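Okside sharing room is open again, and the baskets have handles

Posted 23 May 2022

If you've been walking past the Okside sharing room on Pomham Street wondering when the paper would come off the windows, good news: it's off! The doors opened again this morning, and I was there early enough to get a parking spot right out front, which in Wistum on a Monday feels like winning something.

For anyone new to town, the sharing room is where you can borrow craft and kitchen supplies for a couple of weeks and bring them back when you're done. Cookie cutters, knitting needles, canning funnels, rotary cutters, that kind of thing. I've borrowed the same bundt pan so many times I should probably just buy one. The place closed in the winter when a pipe let go in the back, and the old cardboard boxes on the lower shelves soaked up most of it. I went in a week after that and the smell was something else.

So the cardboard is gone. Everything small now lives in white metal baskets with round holes punched in the sides, 44 of them, bought with money from the Erraji Fund, which also paid for the new flooring. I like the baskets a lot more than I expected to like a basket. They have a gray grip set into the rim with a bumpy surface, and there's a wide opening right under it. I carried one full of cookie cutters across the room this morning and my fingers were fine, and anybody who ever lugged one of those old boxes by its soggy flaps will know why I bring it up.

The other big change is how you check things in and out. It used to be a line at the counter and a spiral notebook. Now you take your basket to a white table, take out what you want, and put the rest back on the shelf yourself. You still write your name down (same notebook, I was happy to see), but you can do it while somebody else is sorting through the measuring spoons next to you.

They've also been working out a grid in pencil for laying small pieces out in rows, so it's easy to check that a set is all there before it goes home with you. The lines are very light. I had to lean in to find them, and I was told that's on purpose for now, so they can be erased and moved if the squares turn out too small for the bigger cutters. My vote is for bigger squares! The plan is to see how it goes over the summer and settle on a size in September.

I stayed for 25 minutes, mostly because I kept running into people, and left with a pastry wheel and a set of piping tips I have no real plan for. Two of the shelves along the back wall are still waiting on labels, so if you're after something in the sewing section, ask first. I went through three baskets looking for a seam ripper and found it in with the zippers.

A basket and its gray grip come first, then the pencil lines on white: 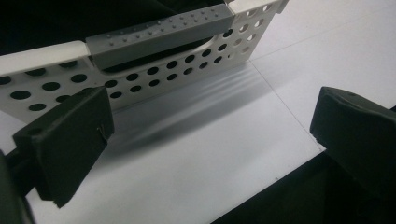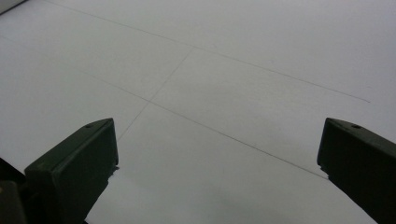 Before you go

The room is open Monday through Saturday, starting at ten. You can borrow up to 6 things at a time, and a set counts as one thing, so a full set of cutters won't use up your limit. A yearly card is 20 dollars and you can get one at the door. Old cards are still good, and the months the room was closed have been added to the end of them, so don't let anyone in your house throw theirs out like mine nearly did.

If you still have something from before the pipe broke, bring it back whenever you like. There are no late fees on any of it. They're especially hoping to see the big canning kettle again, so please check your basement.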